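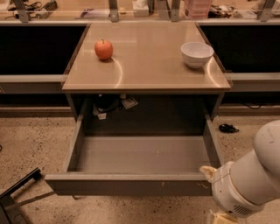 Teaching Plokholm to Use a Drawer

My project this term was the task planner for our arm, which everybody calls Plokholm. I wrote it on top of Himden, the motion library our lab already uses, and Jucélia Figueiredo did the perception side (thank you, Jucélia!). The planner gets a goal, looks at the camera, and picks the next skill from a list of seven. Sounds easy, right? I started in July and it was a mess for weeks.

My biggest headache was drawer state. I first stored it as a plain open/closed flag, and the flag went stale the second a skill quit early. Now the planner asks the camera again before every single step — slower, but I trust it way more. 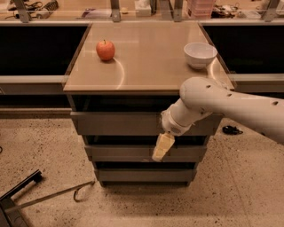 Yellow block in the gripper, drawers under the tabletop, apple and bowl up top.

Holding something adds its own trouble. The planner has to know the gripper is busy, so I gave every skill a "needs free hand" check and it prunes those branches right away. That one check cut my search from 10 levels down to three!

Then there's contact with the drawer front. I plan an approach point near the right end of the panel and let Himden switch to force control once the finger touches. 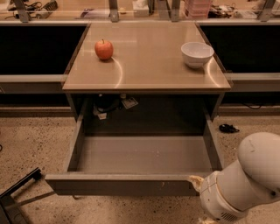
I still set the force limit by hand, and I'd love to learn it from logged runs next. The code is in the Meireles folder, with notes on the two config files you need to edit first.

Print this page | E-mail this page

Recent projects
Zakano: a log viewer for arm runs
Grasp scoring with small networks
Camera calibration notes, 8th December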